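Funeo Goes Door to Door for the Everyday Chores Its Robots Still Need to Learn
2024-03-05

If you have ever tried to explain to a small child how to fold a blanket, you will have some sympathy for the people at Funeo, who have spent the winter trying to explain it to a machine. The company has now collected 900 recorded chores from homes in and near Trornumitz, and it says it would very much like some more, please, from anyone with a living room and a free afternoon.

The project goes by the name Rodora, and it began last July in a borrowed office above the Demchenko furniture store on the main street. In those days the team had one couch and a single blanket, and they folded that blanket so many times that the corners wore thin. The recordings were fine as far as they went, says Dae-han Shim, who runs the home visits, but the learning system got very good at that one blanket on that one couch and was hopeless with anybody else's.

"We took it to my aunt's place and it might as well have been on the moon," Shim said, laughing, over a cup of tea in the Funeo kitchen. "Her couch was the wrong color, the room was narrow, there were things on the floor the way there are in a real house. So we said, all right, we need to go to people's homes and stop asking the homes to come to us."

And so they went. A visit takes most of an afternoon, a good part of which (Shim admits this cheerfully) is spent talking and being fed. The person doing the chores wears a small camera on the head and holds a gripper in each hand, and then simply gets on with it: picking up clothes, straightening cushions, moving a bag from one end of the couch to the other. Each chore is done several times over, with things put down a little differently each time, and every try is saved as its own example. The patterned square on each gripper helps the software work out where the hands are, so no robot has to be carried up anybody's stairs, to the relief of everyone with stairs.

The team asks people not to clean up beforehand, and this has turned out to be the hardest request of all. Shim says he has learned to phone the evening before and say it again, kindly, and even so he has arrived more than once to find a spotless room and a slightly guilty host.
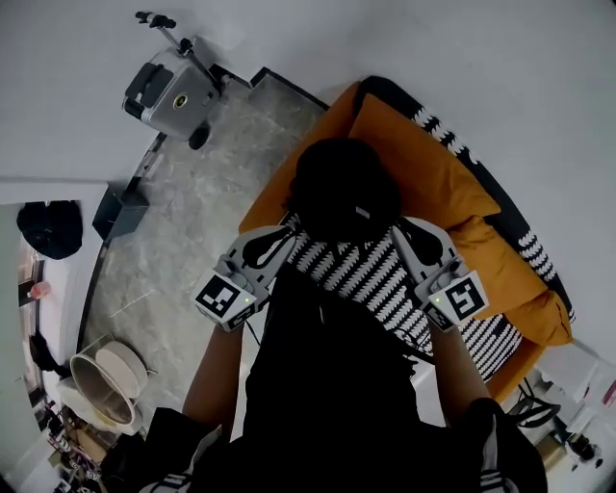 Soft things are still the biggest headache. A box keeps its shape when you take hold of it, but a blanket or a jacket goes wherever it likes, and the system needs to see a great many of them handled before it can make a decent guess at where to grab. Patterned cloth gives it extra trouble, too, and Shim has developed quite a fondness for loud stripes and zigzags, the sort of thing other people hide when company comes.

So far 52 households have taken part, and some of them have asked to be visited twice. Faces and mail are blurred before the recordings are used, and a family can ask to have its visit deleted at any time. Funeo hopes to add 40 more homes before July, with a special wish for older apartments, small kitchens and anyone who owns a great deal of laundry.

Households that would like to take part can leave their name at the counter of the Demchenko store, where there is a sign-up sheet by the register and, most mornings, a plate of cookies beside it.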